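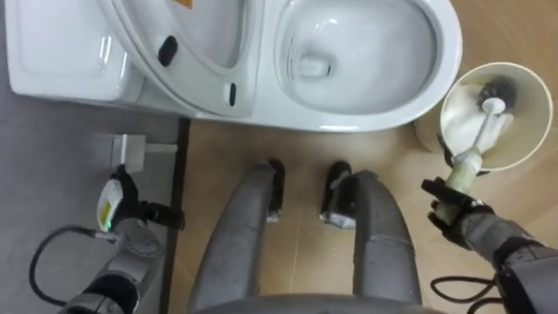

Spent the week on the grasp filter in Veres, our planning layer. The old version scored every grasp by contact area alone, and on thin handles that gives you rubbish. A toilet brush is a good test: the handle thickens into a grip near its lower end, it runs out of the holder on a diagonal, and the bristle head rests against the inner wall. The right gripper is closed on the grip there. The old scorer kept wanting the thin section.

The new scorer adds a term for the extraction path. It sweeps the whole object along the planned exit, then drops any grasp where the head would clip the rim of the holder. Sounds obvious. It wasn't in there until February.

Sampling is 500 candidates per object, down to 14 after the sweep check. Those go to the arm planner. Planning budget is 70 ms per candidate, after which we move on to the next one.

White ceramic remains a pain for depth. Gloss gives holes, and the water in the bowl gives worse than holes. Ferenc Illés wrote a mask that marks shiny regions as "unknown, treat as solid". Conservative, but the arm stays out of them.

Second problem was the left arm. If it's holding something, the planner has to carry that object in the collision model, cable included. We don't model the cable properly. It's a chain of capsules with a fat margin. Ildikó Gál thinks the margin is too big in tight rooms and she's probably right.

Ticket 2923 is still open: when the brush comes free, the wrist force estimate jumps and the controller reads it as a collision. Current workaround is a wider threshold for the first part of the lift. I don't like it. A proper fix needs the payload estimate to update during the motion.

Merged to the dev branch on Sunday. The config key is now exit_sweep and defaults to on. If you have old config files with rim_check in them, the loader will throw an error on start. Rename the key and leave the value as is.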